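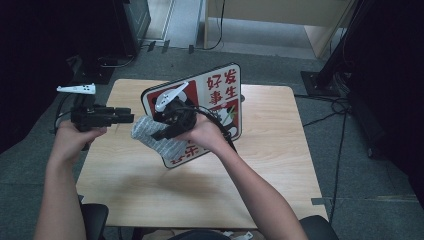

Kurnell House - Linens & Laundry Team

We caught the linens lead at the long end of her shift, and she talked while she folded. Short answers mostly. She has been at Kurnell six years and says the job is still the same job. "It comes in, it gets sorted, it goes out. People think there's a trick."

There are a few tricks though. Striped knits first, she says, before anything flat. Grey and white ones are the worst for going missing. "They look like every other cloth in the building. Then you find three in the art cupboard."

And the table. Square, light wood, came from the old Clegg site when that closed. She fought for it. "They wanted to give me a folding one. No. You need something that stays put when you pull on it." Pale top is good too, shows up the fluff, and she wipes it down between loads.

The sign board with the red border and the red Chinese characters gets moved daily, and daily it comes back. It has a cartoon on it, a panda sort of thing with a bit of green leaf. Does she mind it on the table? "I like the panda. I put cloths on it, I lean things on it. It's useful."

How many pieces go through in a month? She had the sheet ready. 628 in June, of which 141 were kitchen cloths and 97 came back a second time for stains. She wasn't pleased with the 97. "Somebody is mopping up beetroot. I've got my suspicions."

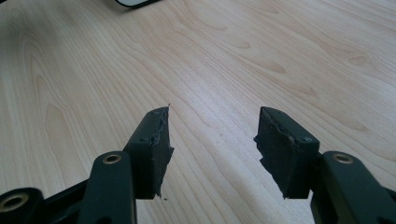
Illik, June

Second half of the chat, over tea, with the table clear of cloths for once. We asked about the wood. It's had a hard life - hot irons, one spilt bottle of starch - and she had it sanded back when it moved here. Would she varnish it again? "Not shiny. Things slide about on shiny. Leave it plain."

What she'd really like is shelving. There's a plan, called Nullness by whoever names these things, to empty the store room completely and start agian with labelled bays. 108 bays on the drawing. She thinks that's too many. "I'd use half. Then the other half fills up with chairs."

Any advice for new starters? Fold in thirds, not quarters, the knits don't lie flat in quarters. Don't stack past your elbow. Shake everything out first, pens get left in.

Anything else? "Yes, bring my cloths back." Then the four o'clock load came down and she was off too the lift.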